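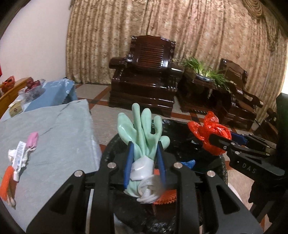 CHAPTER 2
Learning from a Demonstration

After studying this chapter, the student should be able to:

explain the purpose of a public demonstration in the development of household robots;
distinguish between a task shown by a person and a task carried out by a machine;
prepare a set of written observations during a site visit;
identify the everyday objects that are hardest to grasp, and state why.

Key terms: demonstration, grasp, soft object, finger pad, trial, observation sheet.

Opening case: The open day at Sistmont

Each February, the Sistmont training center opens its household robotics section to students from the surrounding district. The visit described in this chapter drew 73 students, most of them in their first year of technical study. They came from Sesport and from the smaller towns along the valley, and few had seen a gripper used outside a factory setting.

The section is furnished as a home. Visitors were asked to stand along the wall and to keep the floor between the tables clear. The subject of the day was tidying: the sorting of household cloths, gloves, bags and cleaning items from a table into a container. Staff of the Rezende workshop showed the work by hand-held gripper first, at an ordinary pace and without commentary. Only when a full round had been completed did they take questions.

Many students had expected a rigid object such as a box or a cup. Soft objects present a different problem. A rubber glove folds when it is squeezed. A crumpled cloth has no fixed shape, and the point at which it is held decides how the rest of it will hang. A plastic bag may slide between the jaws or cling to whatever lies next to it. When two such items are picked up together, the one held firmly may carry the other, or may lose it on the way. A person corrects for these things without thought. A machine must be given many examples before it can do the same.

The center records each round as one trial. In the season before the visit, the section had completed 400 trials of the tidying task, of which 300 were judged suitable for later study. The remainder were set aside, usually for a dropped item or an interrupted movement. Students were surprised that so large a share had been put aside – and several asked whether a failed trial might also be useful. Section 2.4 returns to this question.

Before leaving, each student completed the Fimer observation sheet, reproduced at the end of this chapter. The sheet asks for a plain record of what was seen: the object, the place where it was held, the direction of the movement and the place of release. Opinions are entered separately on the reverse.

Before you read

Choose a soft item from your own home and pick it up using only your thumb and one finger. Write down where you held it and what the rest of the item did. Repeat the exercise with the item placed among others, and keep both notes for use in Section 2.3.

2.1 The Purpose of a Demonstration

A demonstration serves two audiences. Visitors learn what the equipment is intended to do. The staff, for their part, learn which steps are unclear to a person seeing the work for the first time.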